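Curnia's back room gets its table back

If you have walked past the old print shop in Prultelville lately and wondered why the lights are on so late, I can tell you. I went in last week, stayed much longer than I meant to and came home with a tea towel.

The Curnia household group has been meeting there since June, and the idea is about as plain as it gets. People bring the stuff they never get around to – plates, napkins, cleaning cloths, the odd vase – and they sort it, wipe it down and pass on whatever they don't want. Firouzeh Bagheri started it with a few neighbors from Clandell Street, and there are now 21 names on the list.

I'd pictured a church-basement kind of place, but I really liked the room! It has a brick wall, a warm wood-look floor and a little green plant on the corner of the table. Firouzeh told me the plant is the third one, and we left it at that.
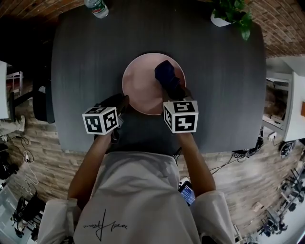
By Jytte Sveinbjörnsson
Prultelville Neighborhood Pages, November 2021

Plates and cloths were the job on the dark gray table, with a pale pink plate in the middle and a navy cloth bunched up on it. I have a soft spot for pink plates (my grandmother had a cupboard full), so I may have hovered a bit.

Afshin Ghasemi looks after the cloths. He likes the dark ones kept apart from the light ones and he folds in thirds, which I have tried at home with mixed results. Anything too worn for a kitchen goes in the rag bag, and the bike shop on Shirima Road takes that off their hands. The last bag had 52 cloths in it, so they won't be running short over there.

What they could use is more shelf space and a few sturdy boxes with lids. They would also be glad of dinner plates, matching or not, but please no more mugs. Angeliki Lazaridis has 13 of them under her desk already and she says that's plenty.

The next swap evening runs from six to nine, with tea and something baked. Room is limited to 50 people, so put your name down at the front counter if you want to come. Bring your own bag for the trip home.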